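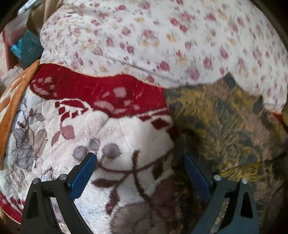
Nellholm opens blanket swap for the cold months

NELLHOLM – Lirovis Home Textiles will run its first community blanket swap at the Nellholm hall this February, and the response so far has been wonderful! Thick fleeces, plush throws and patterned favourites in every colour are welcome, as long as they've been washed.

"People get so attached to a good blanket," says organiser Sigrun Forsberg. "I love a red one with leaves and berries."

Bring up to three, take home the same number. Doors open at 10 am. Entry is free, and 42 households have signed up.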